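Henrik Tiedemann runs the robotics club at Pollano, which meets in the back of the school shop until 5 p.m. This year's project, called Jeko, has two arms, a wire goblet rack and six plastic goblets.

"We wanted a task with stems," Tiedemann said. "Boxes got boring by April."
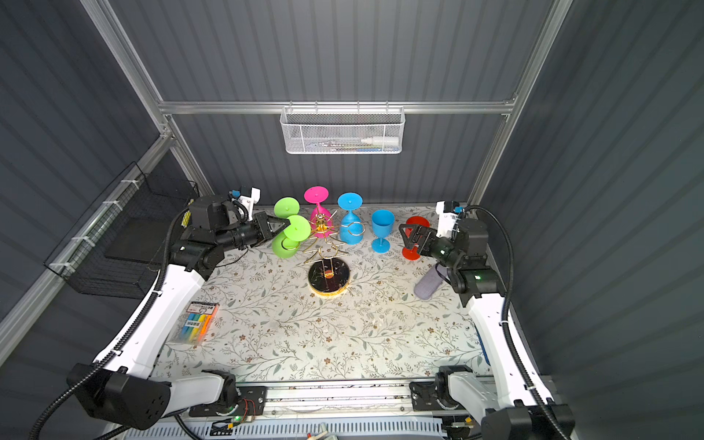
Barrientos would have stayed with boxes another term, and said the club moved on before its grasping code was ready.

Tiedemann doesn't disagree. The students have logged 299 attempts, and he calls the early ones rough — mostly bad approach angles. Three students write the motion code and the rest take turns resetting the table.
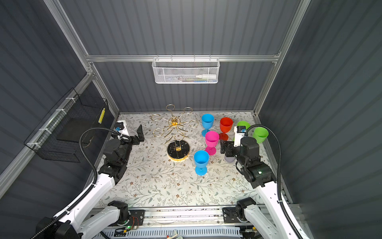
What does a new member do first? They learn the stop button, then spend about 3 meetings moving one arm by hand before they write any code.

The club takes Jeko to the Skaltamum meet next.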